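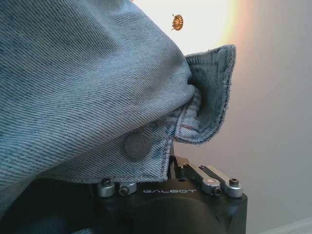

Denim jacket over the gripper, from the wrist camera.

15 June 2025

Got in early and had the controllers charged before Wissam arrived. The plan for the day was clothes again: lift, move, put down, go back to the start position, do it over. We owe Trallus another batch for the Lillidari set and the last one was thin on anything thicker than a shirt.

Started with the denim jacket. It is heavier than I remembered and it doesn't fall the way the thin things do. When it bunches up it keeps the shape, and it ends up lying over the top of the gripper so the wrist camera sees mostly cloth. In one of the stills I kept you get the button, the orange-ish stitching by the hem, the word GALBOT just under the edge of the denim, and a bit of plain wall on the right. The fingers are more or less left to the imagination.

I used to throw those out. Wissam Boutros and I had a long talk about it over the first tea break. His view is that if the model never sees its own camera half covered in cloth, it will not know what to do when it happens, and it will happen every time with a jacket. My view was that a person looking through the same camera can't tell what is going on either, so what is it supposed to learn? He said I manage it, because I am standing there and can see the whole arm, and because the other cameras are running too. Fair enough. We keep them from now on, provided the other views are clear. I wrote that in the rules file so that we don't have the same conversation in August.

Notes on driving

I am still too quick on the way in. Played back the first few jacket runs and in every one I rush the approach, stop, wobble, then close. The stop is me thinking. It doesn't matter to me but it goes into the recording like everything else, and Azimi will copy the pause along with the rest. The earlier version of the model picked up a habit of hovering over sleeves and it took us far too long to work out it had learned that from me.

So: decide where to grab before pressing record. Look at the garment, choose the spot, then start. It sounds obvious written down. After I began doing it the runs got shorter and my shoulders stopped aching.

Other thing to remember is to vary the start. I had been dropping the jacket back in nearly the same heap each time, collar facing me, because it was easy to reset. Wissam turned it inside out for a few and then scrunched it up properly. Those were harder and I failed some. The failures are labelled as failures and stay in their own folder.

Threw out five altogether. One had the wrong task name, one had a dropout on the side camera and the others were me letting go of the controller or sneezing. The rest are fine.

Changed over to the grey ribbed knit after lunch. Completely different to handle. It is soft and it stretches, so you close on it and lift, and for a moment nothing much leaves the surface, only the bit you are holding gets longer. Then it comes up all at once. I had to go slower at the top of the lift than with the denim, and lower than felt right at the end, or it folded back over the hand.

The light was strong by then. With the wrist tipped up, the camera gets the ceiling and the window, and the pane goes to plain white. I thought about pulling the blind down. Wissam wanted it left — he says we have plenty of dull, even light in the set already and hardly any glare. I left it for the first half and saved a still from it before going on. The ribs near the middle are sharp enough to follow and the ones at the left side are soft, and the polished wood with the round knobs comes up behind the knit with the shine on it. The labelling has a box for "shiny object near garment" and I have ticked it perhaps once before today. 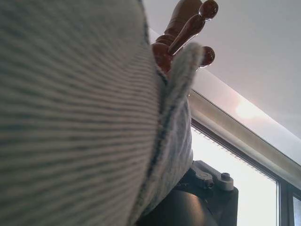 Uploading and labels

27 good runs by the time we stopped, which takes the Lillidari folder to 1,634. It feels like a lot until you look at how much of it is the same blue towel from the spring.

Brudora was slow again. It plays the wrist view smoothly and then hangs when you ask for a second one alongside it, so I did most of the labelling from the wrist view and went back through with the others afterwards. Twice the work. I have sent them a message about it, same as last time.

For the labels themselves I stuck to short plain sentences. "Lift jacket by the hem." "Move knit to the left." Wissam had been writing longer ones, with the colour and the fabric and which hand, and we need to pick one way and keep to it. I don't mind which. I do mind going back over old ones to match, so I hope it's mine.

One question I couldn't settle. With the knit, the moment of letting go isn't clear. The fingers open, but the cloth stays on them for a bit and only comes away when the arm moves off. Do I mark the release when the fingers open or when the cloth is free? I marked the fingers for the whole batch and put a note at the top of the file. Will ask Trallus which they want before doing more.

For tomorrow

Recharge the left controller, it was down to one bar.
Wipe the wrist lens before starting.
More inside-out starts with the denim.
Knit again, with the blind down, for comparison.
Find something with a zip — there are 2 in the box upstairs that we haven't used.

Home late. Hands tired.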